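4.3 What the purchase plan should cover

The vendor quotes we collected in July treat the gripper as the main cost of a collection program. We think this is wrong, and the error is large enough to change which system a small lab should buy. Two suppliers, Flirnbridge and Skukden, gave us per-unit prices for hand-held grippers, and both came with a spreadsheet that promised a cost per usable demonstration. In both spreadsheets the operator's time was entered as a flat hourly rate with no allowance for setting up, resetting objects, recalibrating or throwing out bad recordings. We could not reproduce either figure.

Our own log covers 60 hours of operator time at the Sirkstead site. Of these, 17 went to work that produced no recording at all: moving objects back to their starting places, charging, checking that markers could be read, and waiting for files to copy. A further share went to recordings that were later rejected. We do not claim that this split holds elsewhere. A lab with one fixed table and a single object will do better, and a lab that moves between rooms will probably do worse. What we do claim is that a plan with a zero in this column should not be approved.

The second weak point is the assumed working life of the fingers. Flirnbridge lists the fingers as a consumable but gives no replacement interval. Skukden does not list them separately. When we asked, we were told that wear "depends on the task," a true statement that is of no use to a person filling in a budget form. We suggest ordering a spare set with each unit and treating any savings as a pleasant surprise.

Third, household and office tasks bring their own shopping list. The objects have to be bought, stored and sometimes replaced, and the heavier ones limit how long an operator can work without a break. Gianni Morelli, who kept our purchase records, found that everyday items had been charged to four different budget lines, so that the true cost of a task was hidden from the people choosing the next one. The Karam planning template, which we used in the first round, has no line for them whatsoever. Tasks set in ordinary rooms (Figure 2) also need floor space, and space was the item our department was least willing to price.
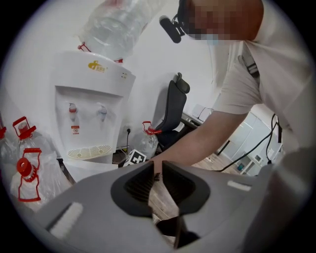
Figure 2. Work with a hand-held gripper at a countertop water dispenser. Clear water jugs with red handles stand on both sides; a fiducial marker block is partly visible behind the gripper.

We also looked at the argument that a larger order lowers the cost per demonstration. Skukden offers a discount at 100 units. For a group of our size this is not a serious option, and we doubt that it is one for most readers. Grippers do not collect data by themselves, and each added unit calls for another trained operator and more review time. Past a fairly small number, the review desk becomes the bottleneck and the extra hardware sits in a drawer. None of the sales material we received mentions review at all.

Our recommendation is therefore modest. Buy a few units, log every operator hour for the first month, including the unproductive ones, and delay any second order until the log has been read by someone who did not write the original request. Where a supplier quotes a cost per demonstration, ask for the raw hours behind it. Neither of ours had supplied them by the time of writing.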